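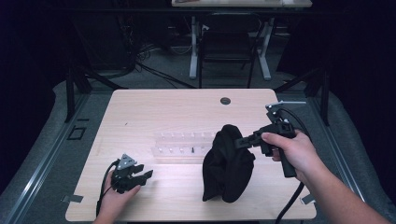
Gristurel hand grippers, one per hand, with a black cloth and the clear peg board.

The Gristurel pair costs $2,949, and for that you get to pick up a cloth with two black fingers after a lifetime of managing with ten. I have used them for 3 months at Dambrauskienė, where part of my shift went from folding to showing a machine how folding is done.

The good: the pistol handle suits my hand, and the jaws pinch fabric without chewing it. Small white pegs take patience. I ruined most of a Saturday on them.

The less good: the cables. They run down over your wrists and have opinions. The metal plates on top catch the overhead light, usually in my eyes. After an hour my thumbs file a complaint, and management has no form for thumbs.

As for the job, my old target was pieces out the door. Now it's 106 clean takes a shift, and a take doesn't count if I hesitate. Austra Mägi, two tables down, has logged 953 and folds her own towels at home like she's being graded. Pay went up a little. Talking while working went away, and I miss it more than I expected to.

We tried the Eder set before these. Lighter, worse grip, dropped everything. Four stars for the Gristurel, and I'd like the fifth one in breaks.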